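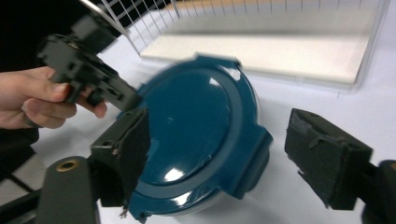

Figure 1. Working with the teal lid, two hand-held grippers at the table.

Two Hands on One Lid: Does a Second Gripper Make Better Demonstrations?
Student project report, Dostidville
24/05/2023

Why we picked this

Our group wanted a project where we could collect our own data from start to finish, and lids turned out to be a great place to begin. A lid is a simple thing until you try to pick one up with two stiff fingers. It's wide, it's slick, and it lies so low that there isn't much to grab. People solve this without thinking. They tip one side up, slide a finger under, and go. We wanted to know if a robot could learn that little trick from people using hand-held grippers, and if the demonstrations would be better with one gripper or with a pair.

Most of the how-to material we read in December assumed one hand. We found a few notes on two-handed work, mainly folding and pouring, and almost nothing on flat, shiny objects. That made us want to do it even more!

The setup

We worked at a white table with a wire crate at the back as the goal. The task was always the same: start with the lid on the table, end with it in the crate. We called the one-gripper version Burnow and the two-gripper version Brouwer, after the folders they were saved in, and the names stuck.

In Burnow, the person had to do everything with a single gripper. In Brouwer, the left gripper could steady or tip the lid while the right one got its fingers around the rim. We didn't tell anyone how to use the second hand. Part of the fun was seeing what they would come up with.

Each version got 60 demonstrations, split evenly among 5 lids of different sizes. The start position was picked from a printed grid so we couldn't fall into the habit of always putting the lid in the easy spot (we had done exactly that in our first try, and had to throw the whole batch out).

What counted as a good demonstration

We marked a demonstration as usable if the lid ended up in the crate, was never touched by a bare hand, and stayed in view of the camera for the whole lift. That last rule hurt us more than we expected. With two grippers in a small space, one of them often blocks the other, and the moment of contact is just the moment you want to see.

Glare was our other headache. A glossy lid throws a bright spot right back at the camera, and the spot slides around as the lid tips. We tried turning one lamp to the wall, which softened things a little. We left the rest of the glare in, figuring a robot in a real kitchen would have to live with it too.

Results

We lost 17 of the Burnow demonstrations and only five of the Brouwer ones. Nearly all of the Burnow losses were drops during the first part of the lift. In Brouwer, the drops almost vanished and the losses were blocked views.

We then trained the same small model, which we named Vosico, on each set and replayed its predicted paths against demonstrations we had held back. The Brouwer model was clearly closer on the approach and the tip. For the final move into the crate we couldn't see a difference, which makes sense to us, as one gripper does most of that part anyway.

Our favorite finding was the tab trick. Lids with tabs on the rim were easier in both versions, and people began going for the tabs without any prompting. The Vosico paths bent toward the tabs as well, even from start positions where that was the longer way around. We were very excited when we plotted that one.

Limits

All the demonstrations came from our own group, and we got better as we went. We recorded Burnow first, so some of the gap is surely practice. Mixing the order would have fixed this, and it's the first change we would make. We also never ran Vosico on an arm. Matching a recorded path is a much easier test than getting a real lid into a real crate.

Next steps

We'd like to repeat the two versions in mixed order, add a second camera off to the side for the blocked views, and try pot lids with knobs. The grid sheets and the scoring rules are in the shared project folder for whichever group takes this up next.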